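Ticket: Ceiling and desk sensors drop off the network overnight, Dreltdale site
Status: Resolved
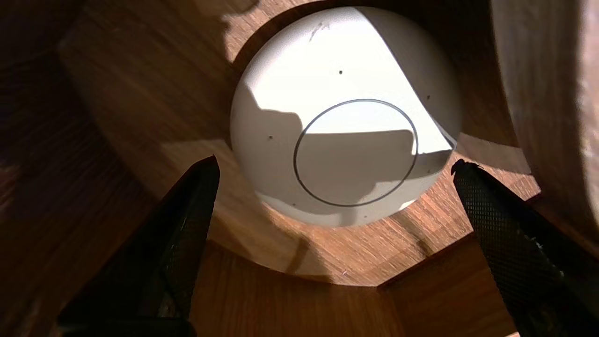

Photo: Muchen Xu

Opened by Ngan-ling Yeh, March 29, 2025
Scheduled reports from the second floor come in with gaps. Sensors go offline after midnight and return when the gateway is restarted by hand. Gateway firmware is current. No power cuts logged.

Chun-hung Peng
Pulled the gateway log. Every drop follows a DHCP renewal. The lease pool on the guest VLAN holds 40 addresses and is full by late evening. Sensors should not be on the guest VLAN at all. Please confirm which switch port the gateway uses.

Ngan-ling Yeh
Port 30. It was moved there when the old switch was replaced.

Chun-hung Peng
Port 30 is untagged guest – that explains the pool. Moved it to VLAN 4 and set a fixed reservation. Restart the gateway once and leave it alone overnight.

Ngan-ling Yeh
Restarted. Two sensors did not rejoin. The others are fine.

Deok-su Geum
Those two still hold the old gateway address. Clear the stored network from the maintenance menu, then pair again. A plain reboot keeps the old entry.

Ngan-ling Yeh
Done, both paired. No gaps in the overnight report.

Chun-hung Peng
Port map updated. Closing.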